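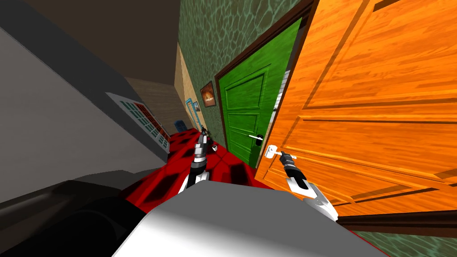
Tips for teaching a robot to open doors (in the workshop, in the spare room, in your own time)

Last updated 28th April

The two-armed build has been living in the simulator since the winter, and in the workshop on paper. What follows is the list of things I would like to have had pinned above the bench at the start. Most of it concerns doors. I had assumed doors would take a weekend.

Before you start

Build the house in software first. Simulated doors cost nothing to ruin. The real one between our workshop and the kettle cost 75 pounds to rehang, and that was only me with a trolley.

Make the doors different colours. Our practice corridor has an orange door and a bright green one, on dark green walls, over a floor in red and black squares. It is hideous and I wouldn't change it. When something goes wrong at two in the morning you can say "orange door" into your notes and know what you meant. My first corridor was magnolia throughout and I spent an evening fixing the wrong hinge.

Name your save files properly. Ours is called Osby, after the village where I bought the first gearbox, and the versions are numbered. We are on Osby 27. There was a spell when the files were called "final", "final2" and "use this one", and I lost a fortnight's gripper settings to it.

Handles

Start with levers. A lever handle gives two fingers something to close on, and it only wants pushing down. Round knobs can wait until you are feeling strong.

Grip near the free end of the lever, a thumb's width in. Grip by the pivot and the wrist has to do all the work, and it will tell you so by shaking.

Close the fingers slowly for the last bit. If they snap shut, the lever jumps and you end up holding air, or the door plate.

Keep hold of the lever until the latch is properly clear, then count to one before pulling. I know counting to one sounds silly. Leave it in.

Don't squeeze harder to cure a slip. Nine times in ten the fingers are at the wrong angle. On the bench version, wrap them in a strip of bicycle inner tube, rough side out. Proper rubber pads are very nice and I have used up two sets.

Where to put the other arm

A robot with two arms has one arm doing the job and one arm about to knock something over. Decide where the spare one goes before the door moves.

Ours is allowed to point down at the floor in front, with the elbow kept well away from the body. Straight out to the side is no good in a narrow hall. Folded across the chest looks tidy, and then the door comes round and meets it.

Set a minimum height for the spare fingers. In the simulator they can go through the floor and come back up looking pleased with themselves. In the workshop they will meet concrete.

Give the idle arm a slower top speed than the busy one. It has nowhere to be.

Swinging the door

Stand off to one side. Sounds obvious written down. My early versions parked square in front of the door, opened it firmly, and hit themselves.

Follow a curve. The hand holding the lever travels round the hinge, so a straight pull will either drag the fingers off or try to take the door out of the wall. If you have never watched your own wrist while opening a door, go and do it now, preferably when the rest of the household is out.

Let the wheels help. Once the door is part open, rolling the base back a little is easier on the shoulder than any clever arm work.

Put a limit on the pull. Ours gives up and lets go when the motor strains, and that one line has saved more parts than the rest of the code put together.

Views and horizons

Expect odd angles from a head camera. If the view leans over until every door frame is on the diagonal, check the neck and the base tilt before you rewrite anything. I rewrote quite a lot.

Leave a few things on the walls and floor. A framed picture, something small and blue down at the far end, anything you can recognise when the corridor is on its side. Bare walls all look alike, to you as well as to the software.

Watch the near edge of the view for the robot's own body. Ours once spent an afternoon carefully avoiding its own chest. Tell the software what its chest looks like.

Cables, screws and other misery

The arm controller is a Zheng board from a breaker's box. It works well provided the earth lead is fitted first. The label with that advice on it is underneath the board.

Jirnance cable clips are good on flat panels and hopeless on joints. Use a loop of old bootlace at the elbow, with enough slack for a full bend and no more.

Label both ends of every cable. Then label them again in May, once the first labels have dropped off in the warm.

Keep a tally of door attempts on the whiteboard. We stand at 263 in the simulator. I'm not putting the successes up until they need more than one line.

Still on the list

Doors that open away from you. Doors with a draught behind them. The workshop door, which sticks in wet weather and defeats most people. Plotance sell a spring-loaded test latch that I keep looking at and not buying, having a perfectly good gate in the garden that nobody minds if I break.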